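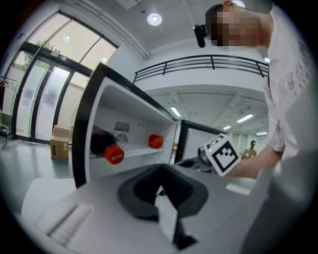

Fig. 1. Marker cube held up in view of the hand-held gripper, shelving unit behind.

Robot Learning Lab, Unit 4: Teaching by Hand and Teaching by Remote
Posted 01/09/2025 by Course Staff, Dronen Robotics Program
3 shares | 2 comments

Read this before the lab. Bring a printed copy, and write on it.

1. Three ways to give a demonstration

Kinesthetic teaching. You hold the arm and move it through the task. The joint readings are the record. Easy to learn, tiring after an hour, and your own hands end up in the camera view.

Teleoperation. You drive the arm from a leader arm, a controller or a headset. The robot's cameras see only what they will see later. Most people are slow at this for the first day. Contact is hard to feel.

Hand-held gripper. You carry a gripper with a camera on it and do the task yourself. No robot is needed in the room. The position of the gripper has to be worked out afterward from the video and other sensors, and a bad track makes the whole demonstration useless.

2. Markers

The square pattern on the cube in Fig. 1 is a fiducial marker. If the camera calibration and the printed size of the square are known, software can work out where the marker is relative to the camera, including its tilt. The thick black border helps the detector find the corners.

Keep fingers off the border. Avoid glare. A marker seen nearly edge-on gives a poor angle estimate, so turn it toward the lens when you can.

Print size for Unit 4 is 50 mm, border included. Measure yours with calipers. Printers scale pages without asking.

3. Wide lenses

Straight edges bend in a wide lens. Look at the edges of the shelving unit and the glass doors in Fig. 1. Use the fisheye calibration file, and do not use the one from Unit 2. Large windows also wash out, so check exposure before recording.

4. Task for this unit

Pick a bottle from a shelf and set it upright on the table. Each pair records 25 demonstrations. Vary the starting position of the bottle and your own starting position. Work at a steady pace. If you drop the bottle, keep the file and add "fail" to the name.

The shared Grokevov set has 1,618 demonstrations of similar pick tasks. You may train on it, but report results with and without it.

5. Hand in

- your recordings, in the Posgate folder
- a plot of the gripper path for one good run and one bad run
- one page on which runs lost tracking, and where in the motion it happened

Reading: Valente notes, chapters 3 and 5. Skip the section on force control; we get to it in December.

Questions go to the course board.

© Dronen Robotics Program | Contact | Back to top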